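Workshop tips: recording desk-tidying examples on a two-arm bench

Notes for whoever takes over the Fellix bench from Gizella Kiss in December.
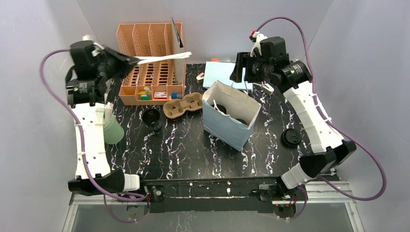 Set the start layout by hand and change it before every recording. A policy trained on one layout learns the layout. Turn the organiser a few degrees, swap the contents of its tray, and move the open box to the other side every 10 episodes.

Thin items held in a bundle are the hardest to record well. Close the gripper slowly, lift straight up, then travel. If the bundle fans out, put it down and grip again — keep the correction in the recording, as the model needs to see recoveries.

Park the idle arm clear of the other arm's path. Do not let it drift while you think.

Cables: leave a loose loop at each wrist, long enough for full rotation. Check the ties on the links before the first run of the day.

Discard an episode if an item leaves the tabletop or a hand enters the enclosure. Of the last 329 episodes, 7 went for these reasons.

Wipe the tabletop with a dry cloth. Spray leaves streaks that show up under the lamps.

Label each episode straight after recording it. Barnabás Illés has the list of permitted task names.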